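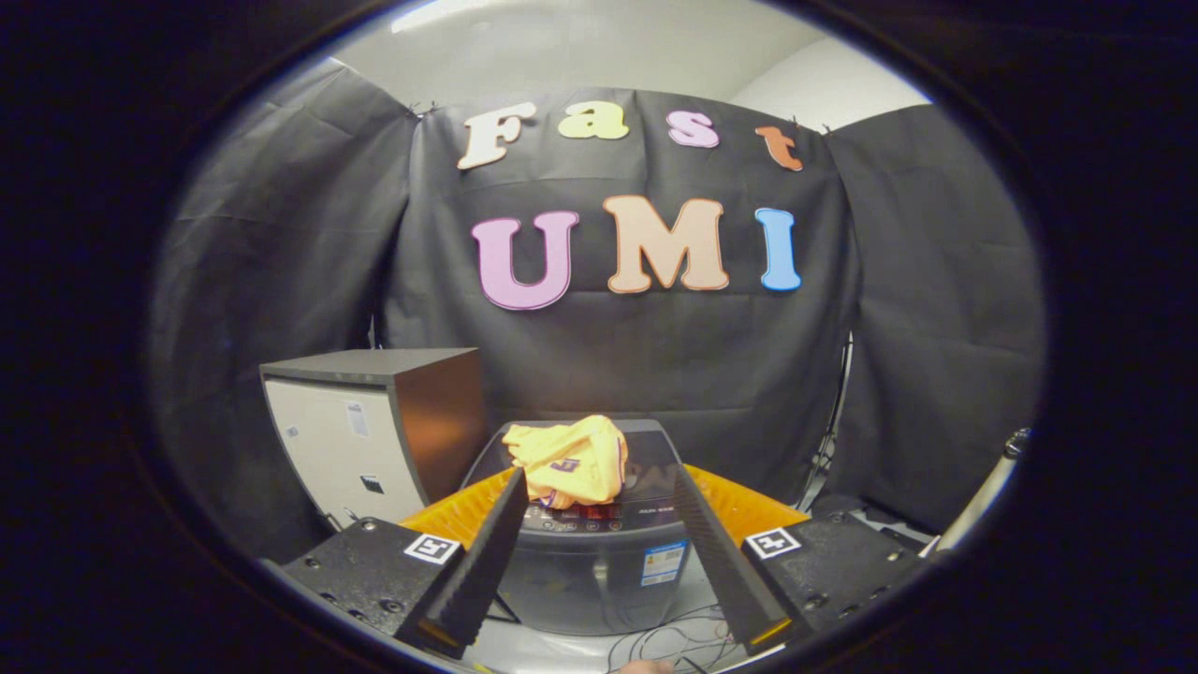
Cut-out letters on the black backdrop read "Fast" and "UMI."

Jurnance Learning Bulletin
Jun 12, 2020

Summer listening series on work habits opens in July

The Jurnance Learning Office will open its summer listening series in the first full week of July. The series is produced with Flotach Audio and is open to all staff, affiliates and registered guests. Episodes will be released on weekday mornings and will remain in the members' library through the end of the year.

The theme this season is the practice of receiving criticism. Members who completed the spring survey named it more often than any other subject, ahead of time planning and public speaking. Many wrote that they had been taught how to give feedback but had never had any instruction in how to take it. Several department heads made the same observation and asked that the topic be treated at some length.

The season consists of 26 episodes, most of them 23 minutes long. The opening group deals with the first moments after hearing an unwelcome remark, when the wish to explain oneself is strongest. Later episodes turn to written reviews, comments made in front of colleagues, and criticism that is badly phrased but correct. The closing group is addressed to supervisors, who often hear less frank opinion as their duties grow and may need to ask for it in a more deliberate way.

Each episode ends with one short exercise. In the first, listeners are asked to recall a comment they rejected within the past year and to write out the strongest case in its favor. The exercises are private. They are not collected, and managers should not ask to see them or refer to them in performance discussions.

Discussion groups will meet at the Rivadeneira Center on alternate weeks, with a remote option for those who are working from home. Attendance in person depends on the building rules in effect at that time, and members should check the Center's notice page before traveling. Places are limited to 100 for the full season, and almost 23 percent of them have been set aside for members who joined Jurnance after the winter enrollment period. Registration is handled through the Erkis portal under "Summer Programs." Members who have forgotten their portal password should use the reset link on the sign-in page, as the Learning Office cannot issue new passwords by telephone.

Members may register for the discussion groups without listening to every episode. Group leaders will assume, however, that participants have heard the two most recent ones. Transcripts will be posted on the same day as the audio. Requests for large-print transcripts should be entered in the comments field of the registration form.

The Learning Office also wishes to correct an item in the previous bulletin. The workshop on note-taking was listed as a requirement for the listening series. It is a separate program with its own registration page, and members who enrolled in it for that reason may withdraw without penalty.

Suggestions for the fall season are now being accepted. Proposals should name a single skill, state who would benefit from training in it, and list any books or recordings the member has found useful. A paragraph or two is sufficient. Proposals received after the listening series begins will be held for the winter review.

Questions about registration should be sent through the Erkis help form. Questions about episode content may be left on the series page, where the Flotach production staff will reply during business hours.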